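Notes de l'orateur - poste de pliage à deux bras, atelier partagé Nedach
Créneau : 40 minutes, questions comprises. Démarrer le minuteur au moment du titre.

1. Ouverture
Se présenter, remercier Masaru Iwasaki pour toute la partie câblage et alimentation. Annoncer le périmètre : la construction du poste, pas l'apprentissage. Lorraine Whitelaw traite la politique de commande dans l'exposé suivant, lui renvoyer les questions sur ce point.
Nom interne du montage : Maihi. Le dépôt et les fichiers de pièces portent ce nom.

2. Cahier des charges
Plier un vêtement posé à plat sur un plan de travail, avec deux bras en vis-à-vis. Budget plafonné à 2695 euros, visserie et chutes de profilé comprises. Démontable par deux personnes, l'atelier de Skerkthorpe récupérant la place le lundi.
Insister : le textile n'a pas de géométrie fixe. Toute tolérance serrée sur la mécanique est perdue si l'éclairage et le fond varient d'un essai à l'autre.

3. Cellule
Plan gris sombre, parois gris clair sur les côtés et au fond. Le contraste sert surtout aux pièces blanches, qui sont les plus difficiles à segmenter près des bords. Premier essai sans parois : les ombres des passants suffisaient à fausser la détection des contours.

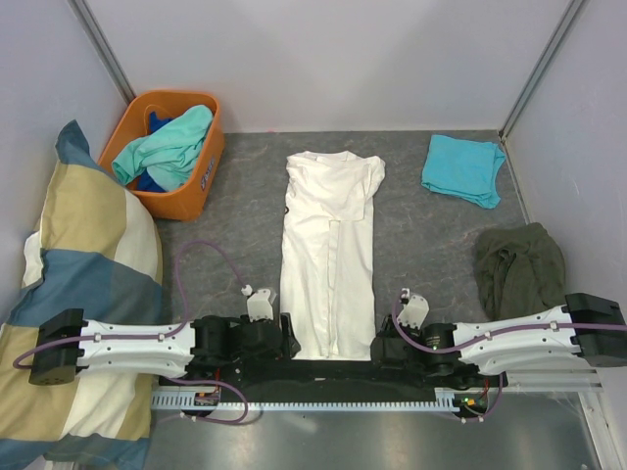 Les bras sont posés face à face, axes de base alignés au réglet, puis corrigés par calibration. L'écart résiduel après calibration est de 2 mm. Ne pas s'attarder, la procédure figure dans le dépôt.
Câbles : laisser une boucle libre au niveau des articulations et n'attacher que sur les segments rigides. Notre première version était tendue au plus court et un connecteur a lâché au bout de 5 cycles. Depuis, aucun défaut de ce type.
Électronique à l'avant, côté opérateur. Masaru voulait la mettre derrière ; argument retenu contre : il fallait déposer la paroi du fond pour lire un voyant.

4. Lot de textiles
Pièces de tailles et de couleurs différentes, gardées à portée dans la cellule. Bac en plastique orange, choisi parce qu'il se seuille facilement en teinte. Limite connue : un tissu qui dépasse du bord masque le contour du bac et la position estimée dérive.
Si question sur les tissus fins : oui, ils glissent. Nous n'avons pas de solution propre, seulement une vitesse de fermeture réduite.

5. Pinces et vue au poignet
Passer lentement, c'est la partie la plus demandée par écrit avant la séance.
Doigts effilés, pointe plate. La base reste large pour la rigidité, l'amincissement ne commence qu'au-dessus. Une pointe épaisse pousse le tissu au lieu de passer dessous.
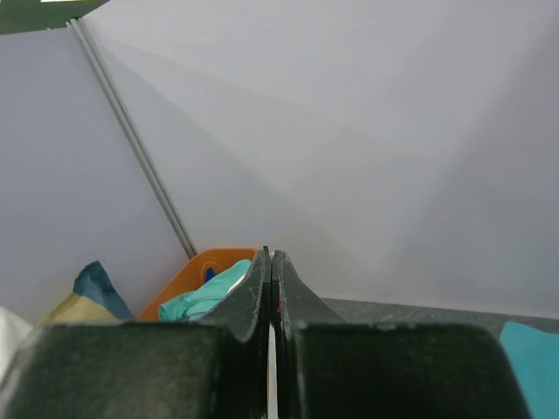 Le contrôle à faire avant chaque session porte sur l'alignement des pointes : même hauteur, jeu régulier sur toute la longueur. Un décalage d'un côté se traduit par un pli pincé en biais, et l'erreur se propage à toute la séquence.
Nettoyage : les fibres s'accumulent sur les faces internes. Chiffon sec, pas de solvant - celui de chez Vornport a blanchi notre premier jeu de doigts.
Caméra de poignet : exposition verrouillée, balance des blancs verrouillée. En automatique, l'image bascule dès qu'une pièce claire entre dans le champ. Rappeler que les doigts occupent une grande part du bas de l'image et qu'il faut en tenir compte dans le recadrage.

6. Ce que je referais autrement
Prévoir le passage des câbles dès le dessin du châssis.
Acheter un jeu de doigts de rechange avec le premier.
Fixer les parois avant la calibration. Nous avons dû tout reprendre en décembre.

7. Questions
Coût détaillé : tableau dans le dépôt, onglet achats.
Sécurité : arrêt d'urgence à main gauche de l'opérateur, vitesse bridée en présence de public.
Rendre le micro à Lorraine, débrancher le portable, laisser l'adaptateur vidéo sur le pupitre.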